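Week 2: Is the Hurkavau kit worth the money?

Hi all! Before lab I'd like you to have my notes on the Hurkavau two-hand kit that Grendanetti wants to sell us (Veikko Savolainen has the quote, ask him for the boring pages).

1. Soft things
I always start a review with fruit, and a peeled one at that — no skin to forgive a clumsy squeeze. Watch how the fingers come at it from above and from the side, with the plate right underneath.

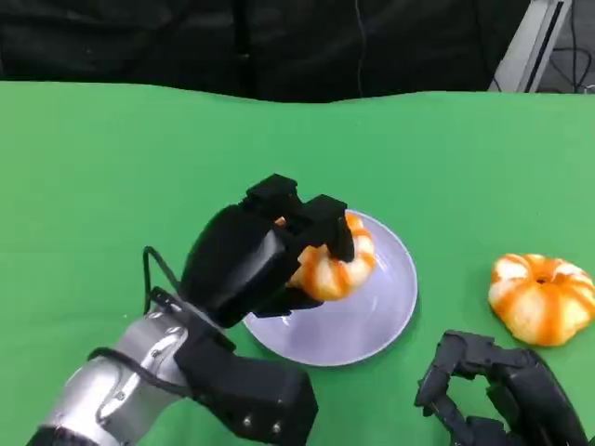

2. Two hands, one plate
Sharing a workspace is where I get picky! Both hands have to reach the plate without bumping, so note where the free one waits while the other has hold of the striped piece.

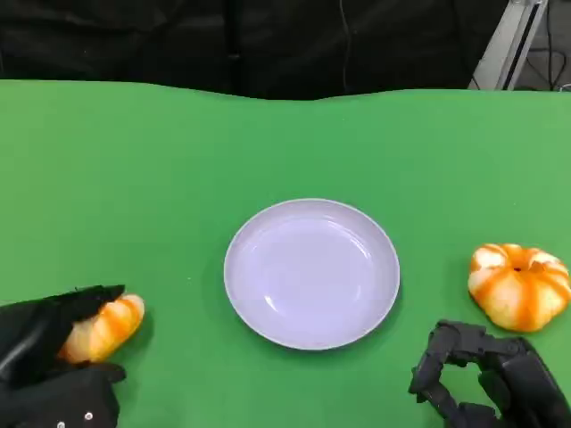
3. For Thursday
Read the grip section of the manual and bring me two questions. Angharad Lloyd will take the sign-up sheet in room 1205.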